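Desk by the window, yes or no?

flendov_fan
Finally moved my desk to the big window and I love it! Dark frames, three panes, so much sky. Anyone else?

pagemill2
Glare will get you by July. I lasted 2 weeks.

kettleblue
Disagree! Gray days are the best working light there is - mine stays put. 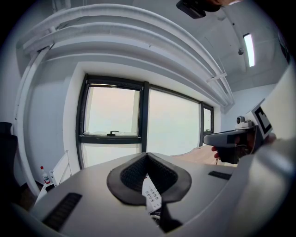 Last edited by flendov_fan, 3:40 pm

Hazy sky all over today and zero glare so far, pagemill2!

pagemill2
Fine, ask me again in summer.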